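The survey covered 192 prints entered in the open section of the Funovton photography competition. Each print was labeled by subject and by whether its scale was clear at first glance. Architectural subjects made up the largest group — most of them details of stairs, facades and ceilings. 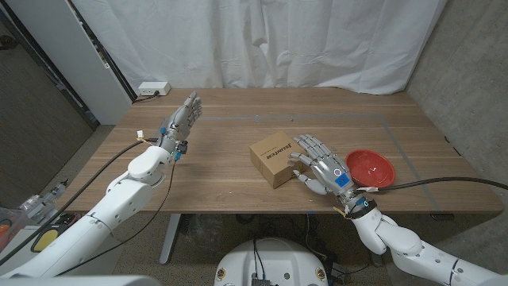 How was scale judged? Two readers looked at each print separately and wrote down the size they believed the subject to be, in feet. The entry form gave the true size.

Agreement was highest for prints that included a door or a handrail. It was lowest for close views of concrete and cloth, where texture was the only cue. In 53 prints both readers were wrong by more than half the true size, and these were kept for the second stage. Prints from the Indside and Husow clubs were handled in the same way as the rest.

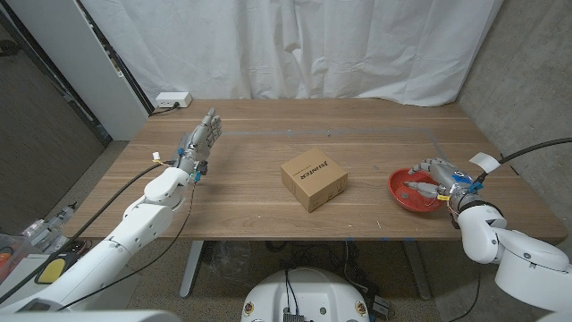
Figure 2. Wooden table in front of a white curtain.

The second stage used the Sutanto viewing sheet, which asks for a size estimate before and after the title is shown. Titles helped less than expected. Where a title named the building but not the part, estimates usually moved in the wrong direction — a vent was read as a window, a tile as a wall. Three prints were dropped from this stage when their entrants could not confirm the size, leaving 50 for analysis.

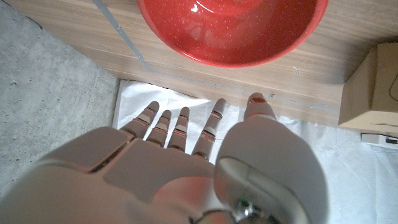

### 4.3 Effect of print size

All prints in the second stage were shown again at half their entered size. Estimates fell for interiors and hardly changed for exteriors.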